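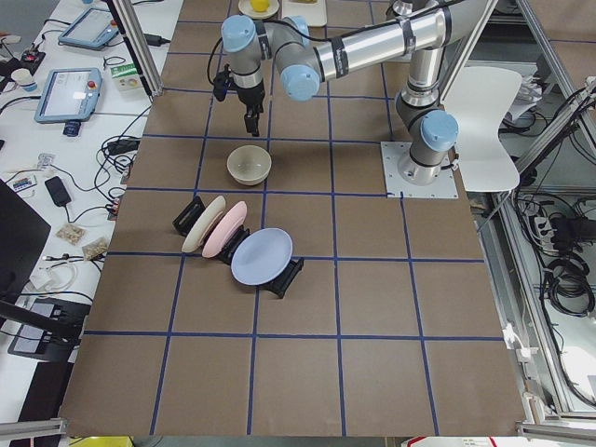

The arm over the taped table at Rendanitz, with a bowl and three plates in their stands.

Robots that put dishes away have been a laboratory favorite for years, and most of them share a weakness. Teach one with a certain set of plates in a certain spot, shift the rack by the width of a hand, and it closes its fingers on air.

A group at the Rendanitz research center thinks much of the trouble lies in how the training examples are chosen. Its method, called Urnden, changes where the objects sit between one demonstration and the next, and it does so on a plan. The tabletop is marked off in squares with blue tape. Before each run, a program picks squares for the bowl and the plate stands, favoring layouts the robot has handled badly so far. A person sets the table to match and guides the arm through the task.

The usual practice is to let the operator place things wherever seems reasonable. People are poor at this. In an older set of 2000 demonstrations, the group found that operators kept returning to the same few squares near the middle and almost never used the corners.

With Urnden, the team collected 781 demonstrations of one job: take a plate from its stand and lower it into place without touching its neighbors. A control program trained on those did as well as one trained on the full older set, and it did better when the stands were close together or turned at an odd angle. Recording took about 550 hours less.

Plates on edge are a hard test for a gripper with two fingers. The rim is thin, and a grasp a little off center lets the plate swing. Most of the remaining failures were of this kind – the grasp held, but the plate turned on the way up.

The method has limits. It needs a person to reset the table every time, and the grid says nothing about height, so shelves and stacked dishes are left out. A second lab, at Doherty, plans to repeat the work in April with cups and a different arm.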